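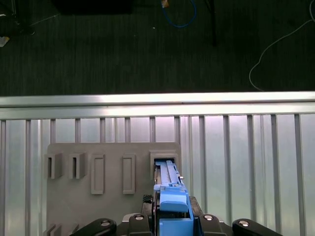
Progress report to Brelska, second reporting period

Project: Teaching insertion tasks by hand guiding and by remote control
Prepared by: Nasrin Hashemi, Testura

1. Where we are

In the last report we promised to have the remote control station working and to begin the recording of demonstrations on the fixture board. Both are done. By the end of November we had 186 demonstrations which we consider good enough to keep. They were made by 2 operators, Gorazd Shehu and Ljubica Georgiou, who have now both worked with each of the two methods.

The task is the one agreed with you in the spring. The operator brings the blue plastic part to the grey board and puts it into the square-mouthed holder at the right end of the row. The two U-shaped brackets and the two frame holders on the same board are reserved for the next period and no demonstrations were recorded on them yet.

2. Hand guiding

In this method the operator holds the arm and leads it through the movement. Gorazd made most of these recordings. The approach to the board is easy to show in this way, and new people understand it in one morning. The last part is more difficult. When the part meets the mouth of the holder, the operator feels the weight of the arm together with the contact, and it is hard to separate them. Several recordings have a small sideways push just before the insertion. We have kept these but marked them, so that they can be left out of training if necessary.

3. Remote control

Here the operator sits at the station and moves a hand controller, following the wrist view on a monitor. It was slower at the beginning. Ljubica needed 9 sessions before she was satisfied with her own speed, and we decided to discard what was recorded in the first of them. After this the paths became smoother than those from hand guiding, especially near the board.

One difficulty is the view itself. With the part held in the gripper, it covers some of the opening at the moment when the operator most wants to see it. Haris Bošković has proposed a second, fixed view from the side, and we would like to test it before recording on the frame holders.

4. Changes against the plan

The controller from Dimix came later than expected and we lost 10 working days. We used the time to write the operator instructions, which were planned for the next period, so the total schedule is not changed. There is no change in the budget.

We also moved the comparison of the two methods to the final report. At present the numbers of recordings per method are too unequal and I would not like to draw a conclusion from them.

5. Next period

- Recording on the two frame holders, both methods
- Test of the side view (Haris Bošković)
- First training runs with the kept demonstrations (Haris Dervishi)
- Visit of the colleagues from Kos, date to be confirmed with you

We ask for your agreement to the side view test, as it was not in the original work plan. The cost can be covered from the equipment line.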